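Dravance Gooseneck Desk Lamp, Sky Blue

The Dravance is a small desk lamp for homework, sewing, bill paying and anything else done sitting down at a table. The neck bends where you want it and stays there. It is sold with the power cable attached, and each carton holds 4 lamps. Single lamps can be ordered too.

The base is round, with a glossy blue domed top and a black rim at the bottom. The on/off switch is a black rocker set into the dome, so there is no switch on the cable to hunt for — just press the base.

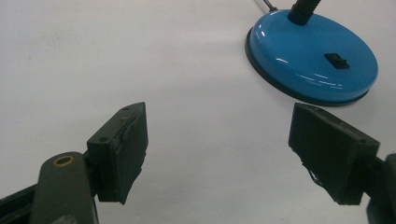

Valentin Plattner writes that he keeps his on a sewing table in the spare room and can work the rocker with one knuckle when his hands are full of fabric. He would like a longer cable, and says the gloss shows fingerprints by the end of the day.

A soft dry cloth takes fingerprints off. Do not use scouring powder on the dome. Unplug the lamp before cleaning, and let it cool before you change the bulb.

Item no. 2364. Orders placed before noon ship the same day from our Waltudberg store. Returns are accepted for 20 days in the original box.

Related items
Flunavetti Clamp Lamp, Black
Meléndez Reading Lamp
Dravance Gooseneck Desk Lamp, White
Replacement Bulbs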